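Astlow Cell Software: Pre-Run Checklist, Perception and Planning
Revision 7, November
Stack: Naciri planner, Steler vision node, Cletavix logger

Work top to bottom. Mark OK, FIX or N/A, and please write comments! The comments are the best part of this sheet.

1. Controller boots with no stale faults
OK. Clean start on the first try. The new fault summary is lovely to read, one line per joint.

2. Planner and logger on the same clock
FIX, then OK. Logger was behind after the update. Restarted time sync and the offset went away.

3. Vision node reachable on port 3018
OK. If it times out, look for an old process still holding the port before you touch the config.

4. Wrist camera calibration file matches the mounted camera
OK. File loaded by serial number, so no more picking from a list. Big improvement.

5. Collision model includes open fingers
FIX. Model still had the fingers closed, and the planner was happily accepting paths with too little room at the sides. Swapped in the open model and replanned all 3 test paths. One came back rejected, as it should.

6. Speed limit set for first run
OK. Quarter speed. Leave it there until item 9 is signed.

7. Stop command tested from software and from the button
OK both ways. Software stop shows up in the log with the reason attached, which I love.

8. Grid detection at a steep wrist angle
OK with comment. Far cells get dense and pale in bright light, and lines soften when the wrist is moving. The detector should drop weak corners and keep the rest. Check the rejected count as well as the pose error.
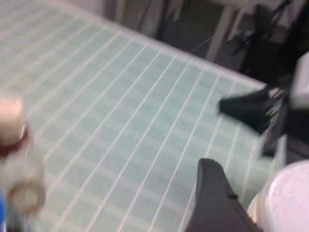

Lowering the exposure one step helped more than any filter I tried. Around 2017 corners kept over the full sweep, and the pose stayed steady from start to finish.

9. Replay of last log matches live plan
OK. Same waypoints, same order. Replay is so quick now that there is no excuse for skipping it.

10. Log folder has free space
FIX. Moved old runs to the archive drive.

Open: item 5 needs a startup check so the wrong finger model can't load.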